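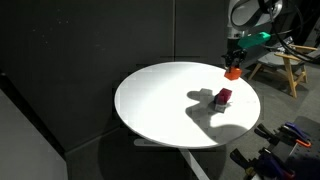

Timothée Bouvier says the gripper let go of a block on him twice in one afternoon, both times right after he'd reset the arm, and he'd like to know if we're ever going to do something about it. Yes, Timothée, we are! And I need people to help me do it.

I'm Mingxuan Jin and I run the block stacking work at Mellari, in the Burngate building. Since August we've had a fault that I can't pin down on my own. The arm picks up a cube, lifts it, starts across the table, and every so often the fingers open early. No error message, no beep, nothing in the log except a gap where the grip signal should be. Out of 291 runs I've gone back through, 12 ended with a dropped block. A small block falling on a tabletop hurts nobody, I know. But the same gripper and the same control box are supposed to go to our partners at Nornbridge, who want to lift things a good deal heavier than a toy cube, and I'm not signing off on that until I know why it lets go.

There was also one time when the arm kept moving after the drop and came down on the stack while a person was reaching in to tidy up. He got a bruised knuckle and I got a long talk with our safety lead (fair enough). So the rules have changed. Hands stay off the table while the arm has power, full stop, and there are always two people in the room, one of them next to the stop button.

So what would you be doing? Mostly running the same stacking task over and over and writing down what happened. You start a run, you watch, you mark it good or bad, and when it's bad you save the log and fill in a short form before you touch anything. I'll be changing one thing at a time between sessions: the cable routing, the finger pads, the speed, the gripper software from Leblanc (they've sent me a new version and I'm trying to be hopeful). Some sessions will be dull. I'll bring snacks, and you can pick the music.

I'm looking for people who are patient and who'll tell me when something looks off, even if it's my setup that's wrong. You don't need to have worked with a robot before. If you've done lab work, machine shop work, or a long stretch of any kind of testing, great, say so when you write. You do need to be 18 or over, able to stand for a good part of a session, and fine with reading a safety sheet and doing the stop button drill before your first run. We do the drill every time, me included.

Sessions last 2 hours and pay 50 dollars each, training session included. You can sign up for one or for several, and I'd love a few people who can come back, because you get much quicker at spotting an odd grip once you've watched a lot of normal ones. If you feel uneasy at any point you can stop the arm and go home, and you still get paid for that session.

To join, leave a note with my name on it at the Burngate front desk, or use the contact form on the Mellari site and put "dropped blocks" in the subject line. Tell me which times suit you, mornings or afternoons, and if you have any food allergies (see snacks). Please get in touch by Dec 11, 2024. I'll write back to everyone, and if you've seen a gripper do this somewhere else, write to me even if you don't want a spot!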